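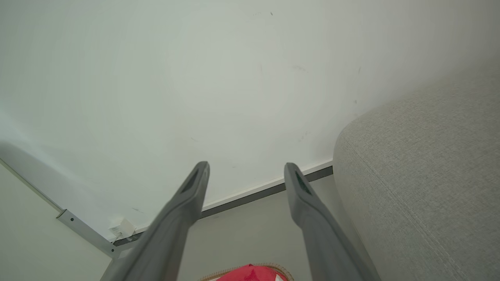
Back room, wall and trim - 3/2/19

I meant to get to this entry before lunch and then the paint order needed sorting out, so forgive me if it wanders. I want to get down where we are with the back room while it's still fresh, partly for myself and partly for Tzu-hsuan, who takes over the finishing work next week and has asked me very nicely to write things down for once.

The big white surface first. It's in better shape than I remembered. I had it in my head as a wall that needed doing over completely, and I'd more or less promised Yurii a full day with the roller, but looking again I think we can get away with a good wash and some touching up. The marks are small. There's one tiny dark speck all by itself, and then a few faint scuffs farther along, one short and dark and another smudge near the upholstered piece. There's also a faint gray streak just over the metal rail, and that one I'd missed altogether. My plan is to try the soft sponge and plain warm water on all of them before anybody opens a can of anything. If the speck doesn't shift, leave it for me and I'll have a go at it with the fine pad.

A word about the color, as it came up again at the table this morning. We all call it white, and on the order sheet it's white, but it has that pale greenish-gray cast that Yurii has been pointing out ever since we moved in. He's right, I give in! It matters for the touch-up, because a bright white dab will show up worse than the scuff did. The leftover Barroso tin from the hallway is the wrong one, I'm fairly sure. I've put a strip of masking tape across the lid with a question mark on it so that it doesn't get used by accident. The Udurano sample card is in the top drawer of the plan chest, and I'd like us to hold it against the surface in the morning and again late in the afternoon before we decide. The shading toward the left end makes everything look a step darker over there, and I've been fooled by that sort of thing before - I once mixed a whole pot to match a shadow and had to give it away.

Now the trim. It's the thin one, white on top and dark gray underneath, and I'm still fond of it. Yurii wanted something chunkier when we picked it out in December, and he had a good argument, which was that a thick edge hides a wavy line and a thin edge tells everyone all about it. I wanted the thin one anyway because the dark underside gives you a nice crisp line for very little material. I'd like to keep it as it is. What I do want is a proper check along the whole length with the long straightedge, going slowly, and pencil ticks (light ones, please) wherever it stands off. I have a bad habit of checking the middle and the part nearest me and calling it good.

The corner where the rail meets the trim deserves its own paragraph. It's a slim silver piece, rail or bracket depending on who you ask, with two small screw holes in it, and it comes right up to the trim at that corner. I've asked Tzu-hsuan to look at the fit there before touching anything else at that end. My own feeling is that we should clean around it, run a fingertip along the joint for any sharp edge, and otherwise leave it be. If it does have to come off for cleaning, please put whatever comes out of it in a jar lid with a label. I have spent enough of my life on my knees with a flashlight looking for one small screw.

Sizes, for the order. The replacement trim from Retley comes in 2,000 mm lengths and I've asked for one spare, in case we find a bad stretch. Offcuts under 300 mm go in the scrap bin by the saw, anything longer goes back on the rack, and I'd be grateful if we could all stick to that, me included. The touch-up paint comes in a 500 ml tin and we won't use half of it, but the smaller one is nearly the same price. Write the room name on the lid when it arrives.

Order of work as I see it, and Tzu-hsuan is welcome to change it:

Pull the upholstered piece well clear and put the old blue sheet over it.
Dust the trim with the dry brush, top and underside.
Wash the white surface with the soft sponge. Wring it out properly.
Let everything dry overnight.
Look at the marks again with the lamp held low to one side.
Test patch near the corner, no bigger than a playing card, and wait a day.
Touch up what's left, small brush, feather the edges out.
Straightedge along the trim last of all.

On the furniture - the scuffs close to it make me think about how we put things back. I don't know that it caused them and I'm not going to blame a chair, but a gap the width of my hand would do no harm. Yurii has offered some felt pads from his Flaltulico box, the thick ones, and I said yes before he could change his mind.

Two things I haven't settled. One is whether the dark underside of the trim needs anything at all or only a wipe. The other is the fine pad, 100 grit being all I could find in the cabinet this afternoon, which is far too coarse for this and would leave us with a bigger job than we started with. I've added finer sheets to the shopping list on the door. If somebody passes the hardware counter before I do, the receipt goes in the green envelope.

Kettle's on, and the lamp for the low-angle check is charging on the shelf by the sink.

Recent entries
Plan chest drawers, runners and wax
Hallway paint, second coat
Sorting the trim rack
Notes on the long straightedge
Shopping list for the finishing shelf
Bench vise, new jaw liners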